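Chapter 3
Showing a Robot What to Do

A robot arm can be programmed one joint angle at a time, but few people want to work that way. For most household tasks it is easier to have a person do the job through the robot and keep a record of the motion. Each recorded run is called a demonstration.

This chapter uses the Prandeton kitchen, a simulated room with red cabinets, a marble counter and a single white arm. An operator drives the arm with a hand controller. The same files can be replayed later in Rotatcombe, the viewer used in the exercises.
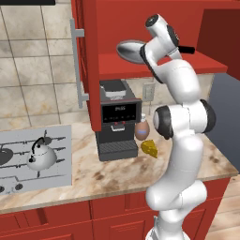 3.1 Leading by Hand and Leading from a Distance

There are 2 common ways to give a demonstration. In kinesthetic teaching, the operator takes hold of a real arm and moves it. In teleoperation, the operator works a device and the arm follows. A simulated arm can't be touched, so the Prandeton demonstrations all use the second method.

Moving toward a pot on the back of the stove takes the wrist past the burners and close to the metal. Operators tend to slow down there, and the slowing is recorded too.

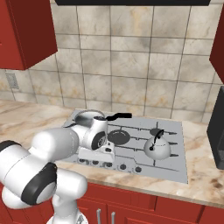
The Cortés set, used through the rest of the chapter, holds 115 demonstrations of up to 70 seconds each. Every one stores the joint positions, the state of the gripper and the camera views. Before starting Section 3.2, load the first demonstration and play it at half speed.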